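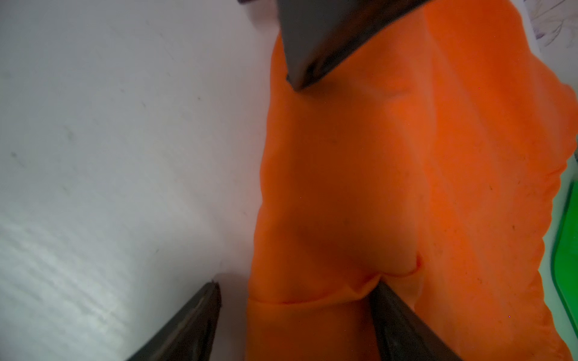
A person in my replies writes that thin orange fabric should go only on a hanger, never in a drawer, because every fold will stay in it. I would like to disagree a little, and that is the reason for this thread on folding slippery clothes. (1/13)

I learned folding from my aunt, with cotton sheets. Cotton is obedient. The satin kind of cloth is a different matter, it slides off itself while you are still choosing where the middle is. (2/13)

What helps me is to work on a table and not on the bed. A bed gives way under your hand and the edges wander. I lay the cloth down, smooth it from the centre outwards with a flat palm, and only then I look for the edges. (3/13)

Bright colours also show every bit of lint. I brush it away before the first fold, otherwise you are packing it inside for the whole winter. (4/13)

Next, printed garments. I find them harder than plain ones because the print tells your eyes wrong things. You think you have found the side seam and it is only the end of a navy shape. (5/13)

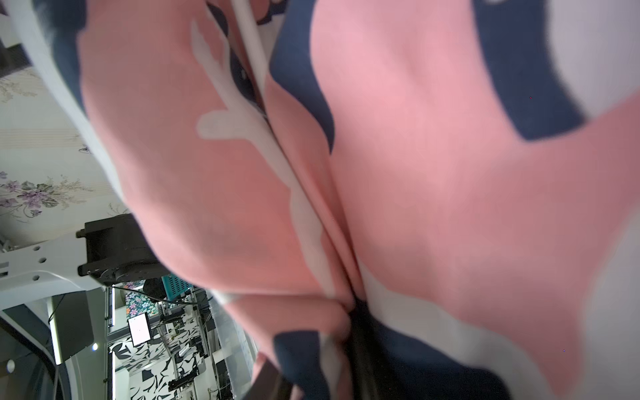 Should a printed piece be folded with the print inside or outside? Outside, if it lives in a drawer, so that you can find it without unfolding three other things. For a suitcase I put the print inside. (6/13)

With pink, navy and white together I also wash it apart the first times. I had one sad experience with a Bevon pillowcase in July, and the white in it has been rose-coloured ever since. (7/13)

I stopped matching the pattern when I fold. I feel for the seam with my fingers, pinch it, and lay it on the other seam. Slower, but I do it once and not five times. (8/13)

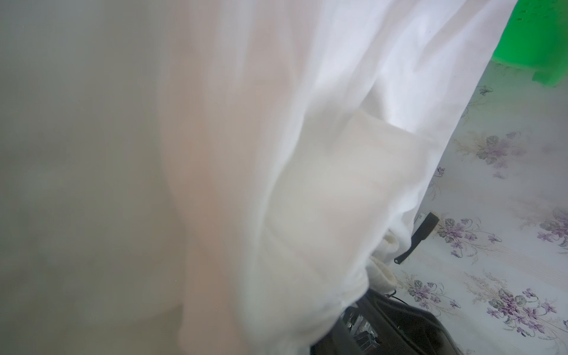

Filtulier
Clothes sorter, Illier Op Shop, Ellery

White and thin comes last, after I have washed my hands again. When it is nearly see-through I fold it fewer times than the others -- in half, then in half, and stop. More layers make more creases and you will be ironing anyway. (9/13)

If the cloth is hanging in big soft folds when you pick it up, let it hang for a moment. Hold it by two corners and give it one small shake. My first teacher at the shop used to shake so strongly that buttons flew, please do not do this. (10/13)

For a top I go like this: front side down, one side to the middle, other side to the middle, then the bottom up to the shoulders. I press gently on the upper part while I bring the rest, so it does not travel across the table. (11/13)
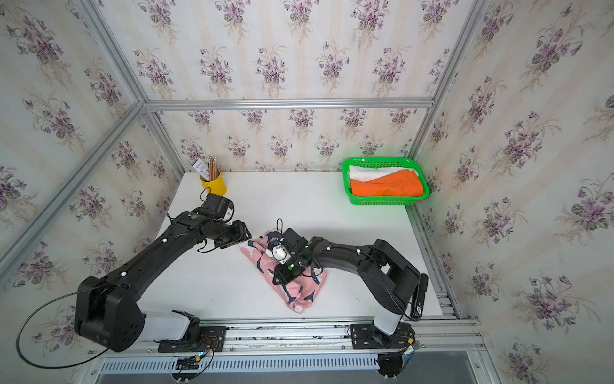 The pressing is important also when the folding goes badly. If it becomes a crumpled heap in the middle, keep the top of it where it is and open out only the lower part. Starting again from zero costs me more time, and more bad words. (12/13)

Finished ones go in a basket, standing on their edge like books if the fabric permits. Satin does not permit, it lies flat on top. Our shelf at Illier takes 22 folded tops this way -- it took far fewer when we were stacking them. Tomorrow I will write about scarves, which I still do badly, so advice is welcome. (13/13)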